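Acta de la estación Drina

La Dirección de Ellach dispuso que la demostración 933 se efectuara por mando remoto, conforme al procedimiento vigente. Correspondió la conducción a Chae-won Ki, quien ocupó el puesto a las siete de la mañana y declaró hallarse en condiciones de enseñar.

La tarea consistía en preparar una caja de cartón para recibir la fruta. El reglamento exigía mantener abierta la solapa derecha mientras la otra mano entraba en la caja.
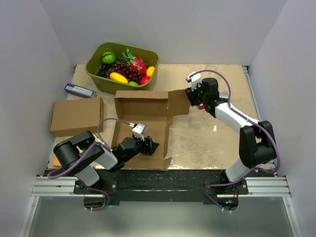

Ferraro objetó que una demostración tan lenta enseñaría también la lentitud, y pidió que constara. Ki respondió por el canal de servicio que así abría las cajas su madre, y que no conocía otra manera.

La objeción fue registrada. También lo fue la pausa de 3 segundos que Ki hizo antes de soltar el cartón.

En junio, la estación Flelero comunicó que sus brazos, ya sin conductor, observaban esa misma pausa ante cada caja. Se solicitó a la Dirección autorización para suprimirla. El expediente lleva 40 folios y continúa abierto.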